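Skimdale Shared Workshop forum > Builds > Kitchen arm, sim stage

skondness
15/09/2024
Update on the arm build. Still all in simulation, no metal cut yet. I ran 600 tries at the pick next to the toaster oven and I'm happy enough to order motors. Talk me out of it.

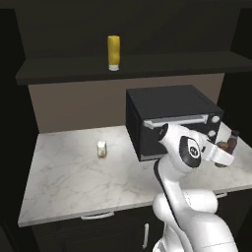
Motors are the expensive part, so I want the reach settled first. My bench at home is 50 cm deep and the sim counter is deeper. The pick spot is at the right end, with the little dark-capped bottle and the brown thing close together, and the elbow comes in near the front of the oven. I think that's fine if I mount the base a bit further out.

predlow_17
"I think that's fine" is how I burned out 2 gearboxes in June. How many of the 600 were good?

skondness
Most. I didn't log the misses properly.

predlow_17
Then you don't have a number. You have a feeling and a folder of runs.

ansah
Bit harsh. The sim is for finding dumb mistakes cheaply, and he's doing that. My objection is the target. Got a view from the gripper?

skondness
Yep, same setup. 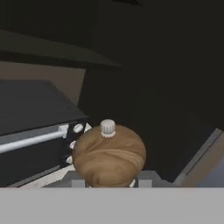

Gripper view, fingers at the base of the brown piece, oven knobs to the left

ansah
OK, so the knobs are almost touching it. Any sideways error and you're turning the oven on. I'd move the target left along the counter, there's loads of room there.

predlow_17
Disagree, leave it. If it only works in open space I don't want to hear about it. But put contact with the knobs in the log and count it as a fail.

skondness
Fair. Will add that and rerun before I buy anything – the motor sale might be over by then though.

predlow_17
There's always another sale.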